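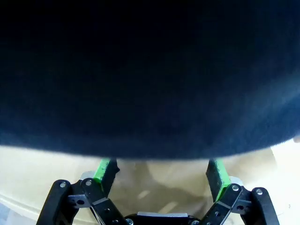 Slide 1: wrist camera, dark fabric filling the top of the view

Hello, thanks for having me, mic check etc. Leave this slide up while people find seats. Say the title out loud for the back rows: "When should a robot stop trusting its wrist?"

Start with the wrist view then. I love this view and I also spent most of the winter being cross with it. You get the fingers beautifully, green pads and all, and then something soft and dark comes in close and most of what you wanted to know about the table has gone. The fingers are still sharp as anything! And the policy sees sharp fingers and thinks everything is fine. (Pause. Let them look at it.)

Thank Serena Marchetti and Vernon MacDonald now, I forgot last time. Serena built the Wimow labelling tool and Vernon kept both arms running through January.

Slide 2: what we wanted

Our two-arm policy, Jutik, takes a view from each wrist plus one fixed view of the table. The early version gave all three the same weight all the time. I thought it would sort that out for itself with enough data. Edgars said it wouldn't. Edgars was right, and he may be in the room, so say so nicely.

Explain the question: can we tell, moment by moment, that a wrist view has been taken over by something close to the lens, and turn it down before it does any harm?

Slide 3: the method

Keep this short, they've had a long morning. A little side network looks at each wrist image and gives a score for how blocked it is. No depth, no extra sensor. The score scales that camera's features on the way into the policy, and that's the lot. We call the gate Ngau. Don't explain the name unless asked, it takes ages.

Labels: 2,279 wrist images marked by hand as clear, partly blocked or blocked. Tullio and Brittany did the lot and disagreed most over dark cloth, where you can't always tell near from far. We kept the disagreements as soft labels and that helped more than I expected.
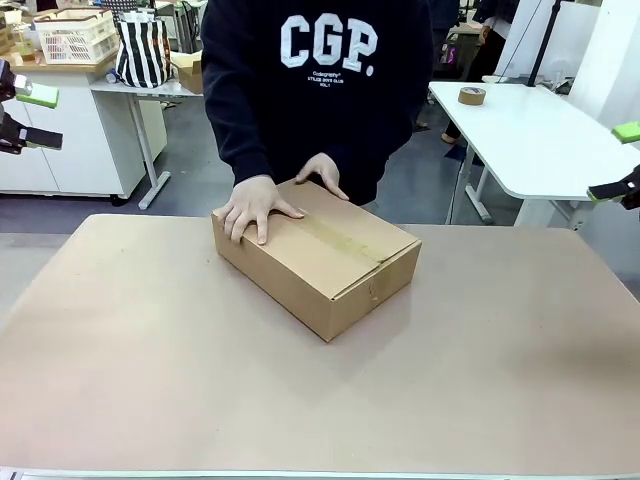
The fixed camera is what the gate leans on when a wrist goes bad, so spend a minute on it. It sees the whole tabletop and both grippers at the sides, and it can tell you where a box is and which way it's turned. It's poor at the last few centimetres, and you can't do fingertip work from it. So we don't want to switch the wrists off, we want them turned down for a bit and then back up again quickly. The "quickly" was the hard part, come back to it on slide 5.

Slide 4: numbers

300 trials, half with the gate and half without, same starting layouts. Point at the left bars first, people always read the right ones. Gate off, the arm closed its fingers on the wrong thing or on nothing in 152 grasps over the set. Gate on, about a third of that. Most of the gain is in the soft items. On rigid boxes there's hardly any difference, and I'd rather say that myself before Q&A.

Slide 5: what went wrong

Nine trials got worse with the gate. In nearly all of them the score stayed high after the cloth had moved off, so the arm carried on half blind and drifted sideways. We tried smoothing the score over time, which made it worse (of course it did). Dropping the smoothing on the way down fixed most of them. Play the Illarham clip if there's time, skip it if the chair is looking at me.

Someone will ask about training the gate jointly with the policy. Tried it, the gate learnt to ignore the left wrist altogether. Serena has the plots.

Slide 6: next

Blocked by the robot's own other arm. Shiny bags. Code link on the slide, wait for the phones to come out.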